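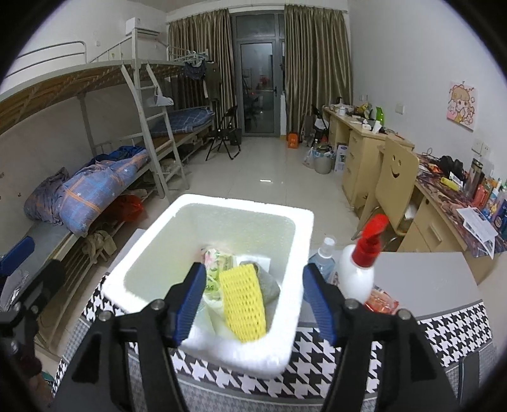 The hall open day at Rinesside started at the bus shelter, where we were given a paper map and told the residences were the far side of the playing field. I had come over from Hosetthorpe to see the place before the forms were due, and the rooms were what I wanted to look at. The lecture theatres I could see online.

Stullon House is the older of the two halls on the tour. It takes 460 students on 4 floors and the lift was out for servicing, so we went up by the stairs in groups. The rooms we were shown were shared ones with metal bunk beds, painted light grey, and a ladder to get to the top. The upper bunks are slatted, with wooden boards that you look up at from the bed below. I would ask for a lower one. There is a shelf under the bottom bunk for storage, and that matters more than I expected, as the wardrobes in the corridor are narrow.

People do what they can with the space. In the room I spent most time in there were white hangers on the rail of one bunk and clothes hung at the window end of it. The bedding was all blue checks and plaid, one cover with little white stars on it. A table or cabinet near the beds had a black and white houndstooth cloth over it, and on that a white polystyrene box, the sort fruit gets sent in, with a yellow foam fruit sleeve standing up inside and a grey cloth next to it. A spray bottle with a red trigger and a pump bottle stood alongside. If you are sharing, bring a cloth for the table and a box or two of your own. Loose things have nowhere to go.

There is an air conditioner high up on the wall, and a glass door to a balcony at the far end with olive-brown curtains either side. We were told the balcony doors are locked at eleven. Washing can go out there but not on the railings.

The kitchen is shared by 20 people. It has two hobs and a tall fridge with named shelves. I opened the fridge and it was cleaner than ours at home. The laundry is in the basement and takes coins or the hall card, and the machines had a queue even on an open day.

Lunch was in the Kyriakidis Building, soup and a roll, included if you had booked. The queue was slow – allow half an hour. After that there was a talk about rents and deposits, with a handout. The deposit is 3,000 kroner, paid when you sign, and you get it back in the month after you leave if the room passes inspection. Applications for shared rooms close in April. Single rooms go by ballot and the list is long.

The last bus back leaves from the main gate, on the opposite side of the road from where it drops you off.

Posted September 20, 2021 | Contact | Copyright | Back to top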